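Tasau Road Allotments and Social Club
Minutes, Mon 1 April

Mirsad Stojanović took the minutes. Last minutes agreed, apart from the line saying the water trough was "fixed". It was not fixed in November and it drips now.

Water. Petrenko have quoted again for a new pipe to the top plots. The price has gone up and the work described has shrunk. The chair thought it fair. Others asked why a firm that has been to the site only once can be so sure where the old pipe runs. Agreed to ask for the route in writing before paying anything.

Compost. A sample sack of Uvow was passed round. The leaflet promises "double the crop", without saying double what. Two plot holders will try it on beans, with plain muck next to it. No order until then.

Rents. Proposed rise of £7 a year. Mirsad asked what last year's rise was spent on and got no clear answer. Put off, 7 votes to 2.

Shed locks. The Moda padlocks are said to be weatherproof. Some two have rusted shut already. Send them back.

Social side. Chess stays on the winter list. Doubts were raised over whether it brings in new members, as claimed.

Meeting closed when the hall was needed.

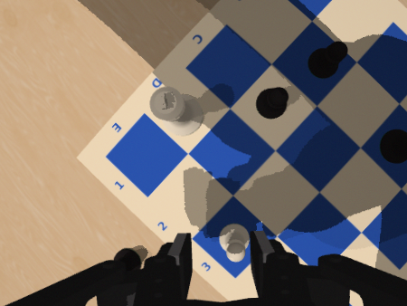
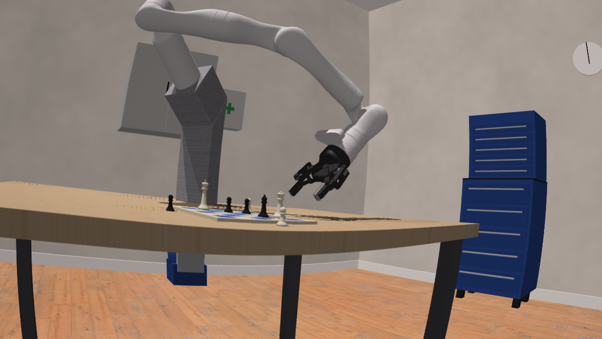
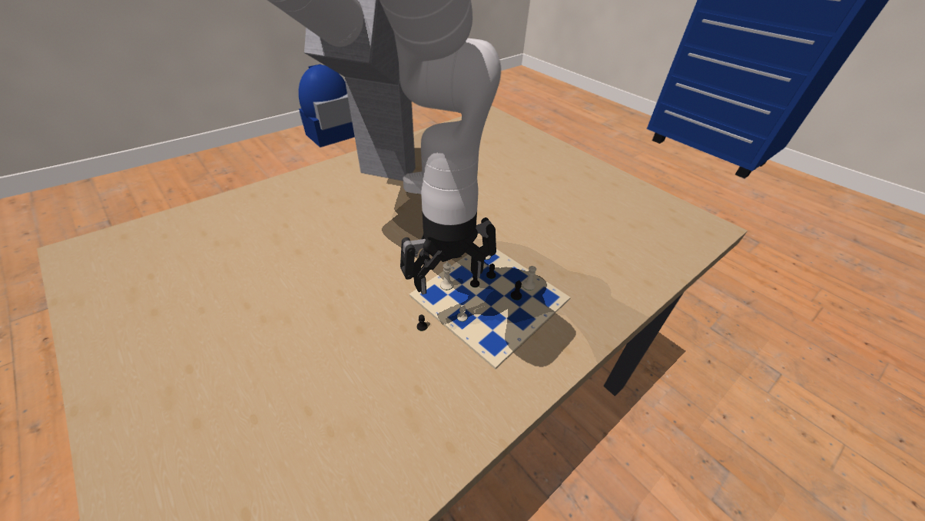
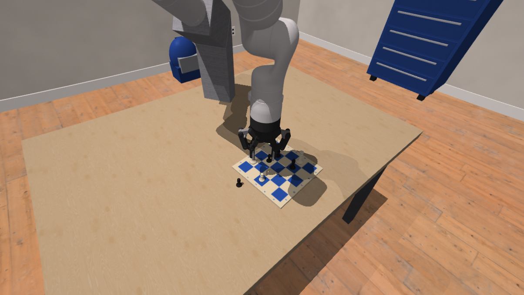

Chess, with the blue and cream board.

Comments

plot19: Who measured "double the crop"? Same people who sell it?

Jean: The trough has dripped for years. Just buy a washer.

topend: I'll believe in the pipe when I see water.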